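The shop with one cold shelf

For our newsletter on small food businesses I went up to Momham in November to speak with the woman who runs the cheese counter there. She asked me not to print her name, because in the village everybody knows it already and outside the village, she says, it is of no use. The counter is called Plidano, after the farm where her mother was born, and this is how I will call it also.

Plidano stands at the end of the main street, where the bus turns. It opens at two in the afternoon and closes when it is dark, which in November is a short working day. I arrived too early and had to wait on the bench outside. When she came she was carrying bread under one arm and she gave me half of it before she asked who I was.

"I did not plan to sell cheese," she told me when we were inside. "I planned to sell wool. My mother had wool, my aunt had wool, there was a room full of wool. Then one summer I put four small cheeses beside the wool, and people bought the cheese and touched the wool."

She still has the wool. It is in the back, in sacks, and she speaks of it like a relative who stays too long.

The cheeses come from three farms, all of them above the village. The largest of them, Jinano, has 24 goats and sends its cheese down twice a week. The two others have cows and send when they can. I asked if it is difficult to keep a shop when she does not know what will arrive.

"It is difficult for the customers," she said. "For me it is normal. Somebody comes from the city and says, last time you had the round one with ash. Yes, last time I had it. Now the goats are dry, and they will be dry until the kids are born. I explain this. Some people are interested and some people look at me as if I have hidden it."

In her first year she tried to solve this by buying from a wholesaler. She ordered a whole wheel of hard cheese from the other side of the country, and it was a good cheese, she wants me to write that it was a good cheese. But she was cutting it for five months. Her regular customers took a small piece to be polite, and after that they asked when the other one was coming back. She ate the last part herself, grated on soup.

We spoke for a long time about temperature, because this is the subject where she becomes serious. She believes that most people keep cheese too cold at home and in plastic that is too tight. Her own rule is paper first, then a box with a lid that does not close perfectly, and then the warmest corner of the fridge.

"People buy a very big fridge and they put the cheese in the coldest place, at the back," she said. "After one week they tell me it tastes of nothing. Of course. You must take it out an hour before you eat. Two hours for a hard one. My father took it out in the morning and covered it with a cloth, and in the evening it was perfect."

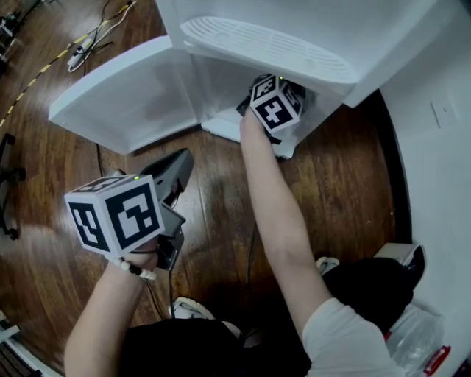 Page last changed: November, by the newsletter editor

She does not own a big fridge and she does not want one. A small fridge, she says, makes a person decide. When it is full she stops accepting cheese, and when it is empty she closes early. In summer she also uses the cellar under the house of her neighbour, where the wall on the north side is cold even in August. The hard cheeses lie there on planks and she turns them every morning before breakfast. The soft ones cannot go there, as the cellar has its own moulds and they are, in her words, too friendly.

I wanted to know how she learned all this. There was no school for it near Momham, and the one course she found was in a town four hours away. She went for a week. The teacher was strict and made them wash everything three times, and on the last day they had to taste 2 cheeses with closed eyes and say which one had been stored badly.

"I was wrong," she said, and laughed. "I chose the good one. I said, this is the bad one, it smells of the stable. And the teacher said, madam, it should smell of the stable. I remember this every time a customer makes a face."

Money is a question she answers quickly. The shop paid for itself from the third year. Before that, she worked in the mornings at the post office, and she says the post office was a good preparation, as there too people want something that has not arrived. Her rent is 165 a month and has not changed since she began. The owner of the building takes part of his thanks in cheese.

The best day of the year is the autumn market, when the street is closed to cars and the farms bring everything that is left from the summer. She sells up to 300 small cheeses on that one day. Her cousins come to help, and one of them always cuts the pieces too large. I asked if she corrects him.

"No. I tried once. He said, I am cutting it the way I would like to receive it. What can you say to this?"

There is another shop in the valley now, at Nguyen, the new place beside the petrol station, with glass doors and cheese from many countries. I expected that she would complain, but she goes there herself, for olives and for a blue cheese which she will not try to find at home. The people who work there send customers to her when somebody asks for goat. She would like them to open later in the evening, and this is her only criticism.

Towards five o'clock the light was almost gone and a man came in with a dog. He bought nothing. He put a jar on the counter, they spoke for some minutes in the dialect, which I follow only partly – it was something about a roof – and he went out again. The jar was plum jam. She opened it immediately and put a spoon of it beside a piece of old goat cheese, and pushed the plate to me.

I am not a person who eats sweet and salty together, and I said so. She waited. I ate it, and then I ate the second piece.

Before I left I asked what she would tell someone who wants to begin a shop like this. She thought about it while she was wrapping my parcel, and she folded the paper in a way I have since tried to copy without success.

"Begin with few things," she said. "And sit outside in the first month. If you sit inside, people think the shop is closed. If you sit outside with a coffee, they come to talk, and then they are ashamed to leave with empty hands."

And the wool? She looked to the back room. There is a woman in the next village who makes blankets, and she has promised to come with a van. She has promised this already two winters. If any reader has use for good grey wool, washed but not spun, it can be collected at Plidano in the afternoon, and there will be bread.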